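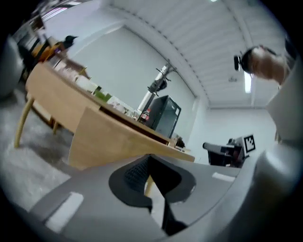 Vol. 12, No. 3 – March 2025

The rugby club at Laltside holds its open day before the weather has agreed to it. I took the early bus with a sandwich and the firm intention of staying dry, and managed to keep hold of the sandwich.

The tour begins in the main stand, which has 1,207 seats. You are told this at the gate, again on the stairs, and once more when you sit in one. The seven is a recent addition, squeezed in beside the tunnel with a fine view of a pillar.

From there we were walked to the gym, where visitors were invited to push the Mancuso scrum machine. It has a digital readout. The first-team front row had left a score of 700 on the board, in units the guide couldn't name. My group of accountants and under-tens put our shoulders in and got 300, which I thought was respectable until I learned that the machine shows a fair amount of that when someone leans on it to tie a shoe.

The locker room was smaller than I expected and smelled exactly as I expected. The squad list for the Umolby Cup was still pinned by the door, with a few names crossed out in ballpoint. I have been left off teams in my time, mostly by email, and I'd say the ballpoint is worse.

Lunch was a pie. The line for it was the best-organized maul of the day.

In the afternoon the academy played 20 minutes a side against visitors from Plisov, who had come a long way and tackled as if they wanted the gas money back. Laltside lost by a single penalty. The kicker missed one from in front and then stood looking at the tee for a while, and people in the stand were kind enough to look at their programs.

The next open day is in September. Entry is free, parking is not, and the bus home leaves four minutes before the last tour finishes.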